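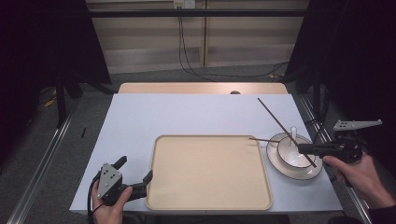

Einführung in die Kulturgeschichte des Essens
Skript zur 6. Sitzung: Stäbchen, Löffel, Gabel

Womit wir essen, entscheidet mit darüber, was wir kochen – und umgekehrt! Das ist der rote Faden dieser Sitzung, und ich finde ihn nach vielen Semestern immer noch aufregend. Wer mit Stäbchen isst, braucht mundgerechte Stücke. Das Schneiden wandert also vom Tisch in die Küche, und klein Geschnittenes gart schnell und spart Brennstoff. Ob der Brennstoffmangel die Stäbchen gefördert hat oder ob beides nur gut zusammenpasste, ist in der Literatur umstritten. Bitte übernehmen Sie die hübsche Kausalkette also nicht ungeprüft in Ihre Hausarbeiten.

Ostasien

Die ältesten Stäbchenfunde aus China waren vermutlich Kochgerät: zum Wenden, Rühren und Herausfischen aus dem heißen Topf. Gegessen wurde lange vor allem mit dem Löffel, gerade Hirsebrei. Erst mit der Verbreitung von Nudeln und Teigtaschen rückten die Stäbchen in den Mittelpunkt. In Korea ist der Löffel bis heute gleichberechtigt, auch für den Reis; in Japan hebt man die Schale zum Mund und kommt meist ohne ihn aus. Achten Sie auch auf die Form: chinesische Stäbchen sind eher lang und stumpf, japanische kürzer und spitz, koreanische häufig flach und aus Metall.

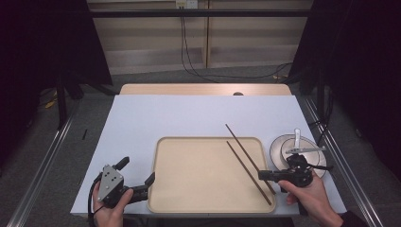

Gornon wendet hier ein, die Form folge weniger der Speise als der Tischordnung: Wo alle aus gemeinsamen Schüsseln in der Mitte nehmen, brauche man Reichweite, wo jeder sein eigenes Tablett habe, eben nicht. Ein starkes Argument, finde ich, aber es erklärt Korea nur halb. Darüber möchte ich im Plenum unbedingt streiten!

Europa zum Vergleich

Die Gabel kam über Byzanz nach Italien und galt nördlich der Alpen lange als geziert oder gar anstößig. Messer und Finger genügten ja, dazu ein Löffel für Suppe und Mus. Mit der Gabel veränderte sich das Messer: Die Spitze wurde überflüssig und verschwand nach und nach von der Tafel.

Zur Vorbereitung

Lesen Sie bitte Gillies, Kapitel 10 (liegt im Semesterapparat), und notieren Sie sich zwei Stellen, an denen von der Form eines Geräts auf seinen Gebrauch geschlossen wird. Wer im Mai ein Referat hält, gibt die Gliederung vorher ab, Umfang des Handouts höchstens 4000 Zeichen. Sprechstunde wie immer ab 12 Uhr.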